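FOR IMMEDIATE RELEASE

03/10/2023

JUVADLOW STAFF GIVE UP A SATURDAY-LENGTH SHIFT'S PAY, WALK 21 MILES FOR CLUMHAM FAMILIES LEFT WITHOUT HOMES AFTER FLOODING

Company matches every dollar. Money goes to rent deposits, beds, school supplies.

CLUMHAM -- Employees of Juvadlow, the parts and packing company, walked the full length of the Wostilari river trail last weekend to raise money for families still out of their homes after the winter floods. The walk was 21 miles, start to finish, with a short route for kids and anyone who wanted it. Every walker also gave up one shift's pay. Juvadlow is matching the total.

All of the money goes to the Bogdan Fund, the Clumham charity that has been housing flooded-out families since the water came up. None of it is held back for costs. Juvadlow paid for the buses, the water, the shirts and the porta-potties separately.

Final total to be announced in May once pledges are in and the match has been paid over. We are not giving out a running figure before then. Please don't print one.

Why a walk

The idea came from the night shift. A number of our night people live in the low streets by the river and were out of their own houses for weeks. Some still are. They asked if the company would back a collection, the company said yes, and the collection grew into a walk when the day shift and the front office wanted in too.

The trail was picked on purpose. It runs right past the streets that flooded. Walkers went by houses with the drywall stripped out and the front steps gone, and a good many of them were walking by their own block.

"We wanted people to see it again," the company said in a statement. "The news trucks left. The families didn't get to leave, or they got to leave and can't get back. Walking past it takes a lot longer than driving past it and you look at more."

Where the money goes

The Bogdan Fund has set out in writing how it will spend the gift. First call is rent deposits. Most families in temporary rooms can manage a monthly rent but can't come up with first, last and security all at once, and that is what keeps them in motels. The Fund pays the deposit straight to the landlord and the family doesn't pay it back.

After deposits, beds and mattresses. Then stoves and fridges. Then school clothes, backpacks and bus passes for kids who have been moved to the far side of town and are still trying to finish the year at there old school.

The Fund expects the gift to cover deposits for around 60 families. That is the Fund's estimate and depends on what landlords ask. Juvadlow has not put any conditions on how the money is split. Families don't need to have any tie to the company to apply, and employees who were flooded apply the same way as everybody else.
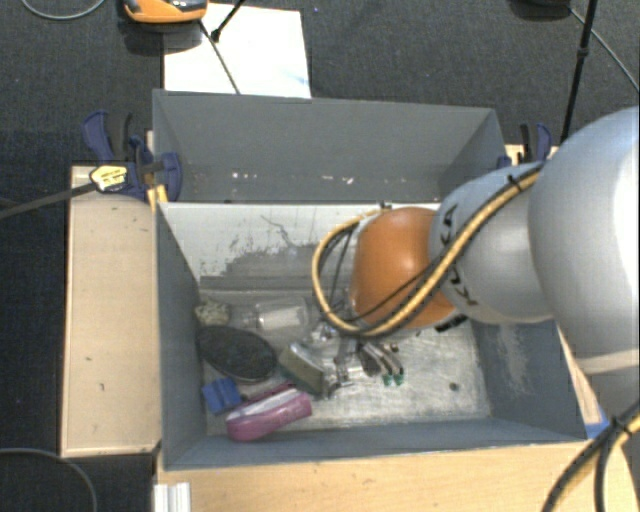

Robot arm over an open gray bin.

The day itself

Buses left the Juvadlow lot before sunup. Walkers set off from the old boat ramp in waves, slower ones first so that everyone would come in closer together. Cold start, frost on the boardwalk sections, then sun by mid morning. Water stops at the two bridges and at the ball field. Church ladies at the ball field also had soup, which was not on the schedule and was very welcome.

The short route was 2 miles and looped back to the ramp. Strollers, wheelchairs and dogs on leashes all OK on that one. Several retired employees did the short route and then stayed on to hand out oranges to the long walkers as they came through.

Clumham High's drumline played people in at the finish. Thank you to them, they played for hours and their hands must have been frozen.

Blisters were the main injury. First aid tent had plenty of bandages and used most of them.

What the company is adding

On top of the match, Juvadlow is doing the following through the end of the year:

Paid time off for flood repairs. Any employee whose home was damaged can take up to 5 paid days to meet with contractors, insurance people or the county. Doesn't come out of vacation. Days can be split up.

Truck loans. Company box trucks available on Sundays with a driver for families moving furniture back in. Book through the Bogdan Fund office, not through the plant. The plant can't take bookings and will just send you to the Fund.

Storage. One bay of the old warehouse is set aside for donated furniture. Dry, locked, heated. Drop-off hours are posted on the warehouse door and on the Fund's web page. Good clean stuff only please. No used mattresses, no baby car seats, no TVs of the old heavy type.

Payroll giving. Employees who would like to keep giving a small amount from each check can sign up at the HR window. Stop any time, no form needed to stop.

From the Bogdan Fund

The Fund gave this statement: "People are very kind in the first week. We get blankets, canned food, more than we can store. Then it goes quiet, and that is when families are trying to sign a lease. Money that comes now is worth a great deal to us. We are grateful to everyone who walked and to everyone who sponsored a walker, and we would ask other employers in Clumham to think about doing something of there own before summer."

The Fund is also short of people who can help fill in forms. County repair applications are long, and the deadline for the second round is coming up. No special training needed, the Fund will show you. Spanish speakers especialy wanted. Evening hours are available.

How to give

Sponsorship for the walk stays open until the end of May. Anyone can give, you did not have to be there. Checks payable to the Bogdan Fund, with "river walk" on the memo line so it gets counted for the match. Cash can be handed in at the Juvadlow front desk during office hours, and the desk will write you a receipt. Gifts without the memo line still go to the Fund but we can't match what we can't trace.

Businesses wanting to give goods instead of money should call the Fund first and ask what is needed that week. It changes a lot.

How to get help

Families in Clumham who are out of there homes or living in part of a damaged home can apply at the Fund office. Bring something showing the flooded address, a power bill or lease or school letter is fine. Bring the new landlord's name and phone number if you have found a place. If you haven't found a place, come anyway. The Fund keeps a list of landlords who are willing to wait on paperwork.

If you applied before and were told the deposit money had run out, you don't have to start over. Call and ask for your file to be reopened.

Next year

Juvadlow plans to repeat the walk. Date not set. Other companies have asked about joining in and the answer is yes. There will be a longer sign-up period this time and more restrooms, we heard you on the restrooms.

About Juvadlow

Juvadlow makes and packs small parts for customers in the region from its plant in Clumham. The company also supports the Clumham food pantry and the summer reading bus.

About the Bogdan Fund

The Bogdan Fund is a local charity helping Clumham families with housing costs after fire, flood or job loss. It is run from a storefront office downtown and takes walk-ins.

Press contact: Juvadlow Community Office, Clumham plant, front desk. Interviews with walkers can be set up with a day's notice. Please don't come to the family motels with cameras, the Fund has asked for this and so do we.

###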